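Nisdale Community Help
Home Repair and Furnishings

Cloudy patches on a glossy teal tabletop

Posted by Valtdale Hall Office, 5 December 2023

Our office maintains a meeting room in which the main worktable has a smooth teal top with a glossy finish. Since November the surface has looked uneven under the ceiling lights. Pale, hazy areas appear in one position and seem to move when one walks to the other side of the table. The top is wiped daily with a general household spray. We would like to know whether the finish is damaged, and whether it should be polished before the room is next let.

2 replies

Plesura Furnishings Desk

Haze that shifts as the viewer moves is ordinarily reflected light. Haze that stays in one place is more often residue from a cleaning product. Both may be present on the same table, and they should be told apart before any polish is applied.

Please turn off the ceiling lights and view the top by daylight from a low angle. Mark the limits of any pale area with small pieces of low-tack tape, then view it again from the opposite side. If the pale area has left the tape, no treatment is required.

If it remains, mix 4 drops of dish soap into a bowl of lukewarm water. Wipe a small section with a soft cloth, wipe again with plain water, and dry at once. Allow 20 minutes before judging the result. Spray cleaners leave a thin film when they are not rinsed, and daily use builds it up. We advise against furniture wax on a glossy colored finish — it fills the surface unevenly and is tedious to remove.

Dry the edges with particular care, as water left along a rim can work its way under the finish.

Tomaszewski

Ours did the same. Fifteen minutes with a damp cloth and it was fine. Do not use the rough side of the sponge. A diffuser on the ceiling light also helped, and the table in room 315 has given no further trouble.

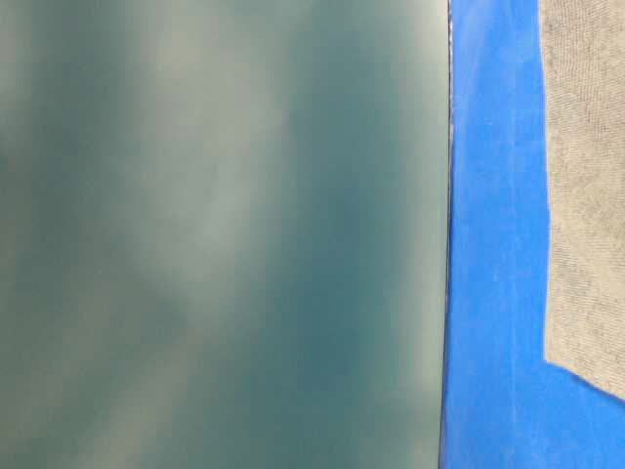 We have kept the diffuser in place and now rinse the top with plain water at the end of each week.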